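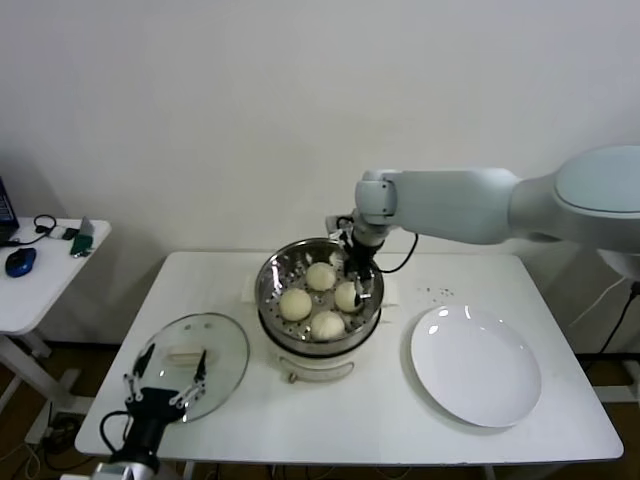 Steamed buns in the basket, lid off

Living Abroad > Conversations > Stivine

A Winter and a Half in Stivine: Talking with Aitana Sotomayor

By Candela Quintana

Aitana Sotomayor talks with her hands, and she was already talking when she opened the door. She wanted me to see the harbor before the light went, so we stood on her balcony in our coats for the first part of this conversation, and I have the shaky handwriting to prove it.

She moved to Stivine in January, the month everyone had told her to avoid. "I loved it!" she says. "The whole town was asleep. I had three words of the language and one pair of boots, and the woman at the bakery decided I was her project."

The woman at the bakery is still at it. Every morning she asks Aitana a question, and she won't hand over the bread until she gets a full sentence back. For the first weeks it was always the weather. Then it was family, and then one morning it was the price of heating oil, and Aitana went home and looked up every word she had missed.

"I came back the next day with an opinion about heating oil," she says. "I had written it on my hand."

I asked what had surprised her most, expecting something about food or the cold. She thought about it and said the stairs. Her building has 76 of them, from the street door to her kitchen, and there is no elevator. She counted them on her first night with a suitcase in each hand, and in those early days she planned her whole life around them. You forget the milk, you drink your coffee black.
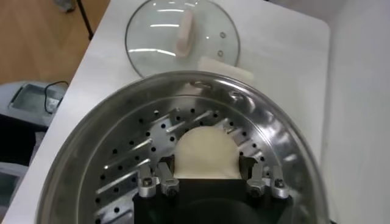 She also met everyone she knows on those stairs. People stop on the second landing, where there's a window and a bench, and you can't very well walk past someone who is sitting there getting their breath back. Her upstairs neighbor is 74 and takes the climb faster than she does. He taught her the card game they play in the café on the square, and he corrects her grammar while he's beating her.

"He's merciless," she says, delighted. "If I use the wrong ending, he puts his cards down and waits."

Getting around is the other thing she lights up about. There's one bus, the 16, and it goes over the hill to Rallow and back again. The timetable says one thing and the driver says another, and the driver is right. She takes it to the Saturday-sized market there even when she doesn't need anything - for the ride, mostly, and for the view at the top where the road bends and you get the sea on both sides. 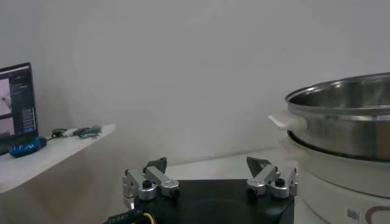
Paperwork, and how she got through it

I had to ask. Everyone who writes to me about moving abroad wants to know about the paperwork, and Aitana has a folder for it that she brought to the table with real pride.

Her residence permit took 20 weeks. The office asked for her birth certificate twice, and one form came back with a note saying her signature was too small. She signed it again, enormous, and it went through.

"Bring copies of everything and bring something to read," she says. "And say good morning to the whole waiting room when you come in. I didn't do it the first time and I could feel it."

Would she go back? She visits her mother in Lozano every summer and cries at both ends of the trip. But the lease on the apartment has been renewed, there's a lemon tree in a pot on the balcony, and she has signed up for the spring choir, where she'll be singing alto in a language she still dreams in badly.

When I left, her neighbor was on the bench at the landing. He asked me where I was from, and I sat down.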